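Open Day at the Skistbridge Workshop
21 February 2023

The Skistbridge workshop opened its manipulation lab to visitors for one afternoon. Demonstrations ran in 2 rooms, with the Famow bench in the first and the Tavares two-arm station in the second. Attendance at the door was 464. Talks were held in the Toltdale annex and are not covered on this page.

Each demonstration slot lasted 19 minutes, including questions. Arm speed was limited to 300 mm/s while visitors were in the room. Most questions concerned grip force and cable routing.
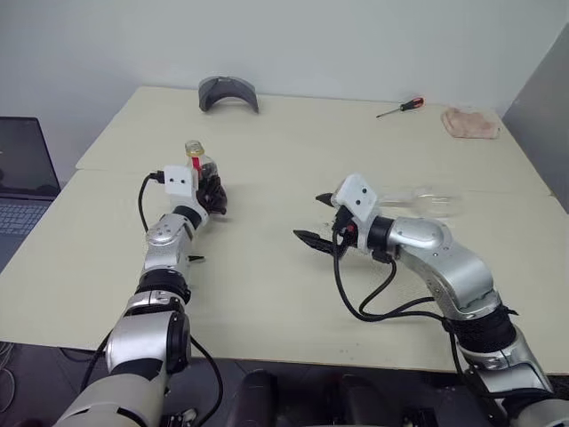 Tavares station, bottle handling. The two arms carry different end effectors, and the controller plans for both at once. The multi-fingered hand on the left has the yellow-capped bottle off the table, with the two-fingered gripper open on the other side. Clear plastic on a pale tabletop gives weak edges for the wrist sensors, and the empty bottle lying behind the right wrist is a fair test of that.

The next open day is planned for April.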